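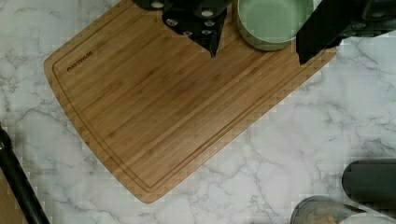

Cudirmont Mill open day: a visit report

Cudirmont Mill opens to the public on one day in January, when the river is high enough to run both wheels and the millers have got the Christmas orders out of the way. I had wanted to go for a few years and had always found out too late. This time I booked the early tour, which starts at half past nine, and took the train down the evening before.

Getting there

The nearest station is Zoltutmont. From there it is a walk of 3 kilometres along the Tam, mostly on a surfaced path. The last stretch crosses a water meadow and was under an inch or two of water in places. Wellingtons would have been better than my walking shoes. There is a bus, number 19, which stops at the end of the mill lane, but the first one of the day gets in after the early tour has left.

If you drive, the car park is a field. A tractor was standing by the gate and I saw it pull out one van before ten o'clock.

Tickets are checked in the cart shed, where you also leave any large bags. The stairs inside the mill are steep and narrow and you need both hands.

The building

The mill has four floors. Grain goes up to the top by sack hoist and comes down through the building by its own weight, so the tour begins at the top and follows it. The oldest part is the stone ground floor. The upper floors are timber and were put back after a fire, and you can see charring on two of the beams that were kept.

Our guide was Chia-jung Wei, who has been a miller at Cudirmont for eighteen years and did her training at a windmill on the coast. She talks quietly and the machinery does not, so I would stand near the front. On the bin floor she showed us how the grain is tested before it goes down. She bit a few grains in half, passed the bag round and asked us to do the same. The wheat should crack cleanly. A softer, slightly chewy grain is too damp and will smear on the stones, and it goes back to be dried.

Most of the wheat comes from farms along the valley. The variety they are best known for is Samemar, a tall, old-fashioned wheat that tends to fall over in a wet summer. The yield is low, and two of the farms have given it up. The mill pays extra for it and has a written agreement with the growers who are left.

The stones

There are three pairs of millstones, and two were running. The third had been opened up for dressing, with the upper stone lifted off on a crane and turned face up. This was the part of the tour I enjoyed most. The face of the stone is cut with a pattern of furrows which carry the meal out to the edge, and between them are much finer lines that do the cutting. Both wear down. At Cudirmont the stones are dressed by hand with a steel pick, and a pair takes the better part of a week.

We were each allowed a few strokes on a spare piece of stone. It is harder than it looks to keep the lines parallel. Mine wandered off to the left, and a boy of perhaps ten did a much neater job.

Chia-jung explained that the gap between the stones is set by feel. The miller catches the meal as it comes down the spout and rubs it between finger and thumb. If it feels warm the stones are too close or turning too fast. She adjusted the gap while we watched and let us feel the meal before and after. I could tell that something had changed, but I could not have said which way.

The wheel and the river

The larger wheel is outside under a lean-to roof and you see it from a platform with a rail. It was rebuilt in oak with iron fittings, and the old buckets are stacked against the wall. The smaller wheel is inside and drives the hoist and the sieves.

A man from the river trust was on the platform to talk about the weir. A fish pass was put in beside it, and the mill has to stop drawing water when the level falls below a painted mark on the wall. Last summer it could not grind for 312 hours in total, a figure written up on a blackboard next to the sluice. He was asked a lot of questions about eels, and the tour ran over because of it.

Baking in the mill house

The second half of the visit is in the mill house across the yard. The kitchen is used for baking classes through the year, and on the open day there are short demonstrations on the hour. I went to the eleven o'clock one, which was on wholemeal loaves.

The baker made the same dough with two flours, one straight off the stones and one sieved to take out the coarser bran. The wholemeal needed noticeably more water. His advice was to mix it, leave it alone for half an hour and only then decide whether it was too stiff. He also said to let a wholemeal loaf cool completely before cutting it, overnight if possible. The loaves we tasted had been baked the day before. I preferred the sieved one with butter and the wholemeal with the cheese, a hard one from a farm up the valley.

There was also a Samemar flatbread with onion seed, cooked on an iron plate in the yard. The queue was long and moved slowly, but go early if you want one. They had sold out by half past twelve.

The shop

The shop is in the old stable. Flour is sold in small bags and in sacks, and on the open day you can have a bag filled from the spout, with the date written on it in pencil. They recommend using the wholemeal within three months and keeping it somewhere cool. I bought a bag of Samemar wholemeal, a bag of rye and a linen cloth for proving. Cards are accepted but the signal dropped twice while I was in the queue, so take some cash.

There were second-hand baking tins on a table by the door, and a small display of photographs of the mill before the repairs. I would have liked more captions on these.

Practical notes

The early tour is the one to book. By noon there was a wait to get onto the stone floor, and later groups were taken round faster. Children are welcome but have to be able to climb the stairs on their own. The ground floor, the kitchen and the shop are all on the level, and a film of the upper floors is shown in the cart shed for anyone who cannot manage the climb.

Take a coat you do not mind getting floury. Ear plugs are handed out at the foot of the stairs and I was glad of mine.

The mill shop is open all year except Monday. The baking classes are listed on a sheet by the till, and the spring ones were nearly full when I looked. I put my name down for the rye day.

Contact | Copyright, all rights reserved | Back to top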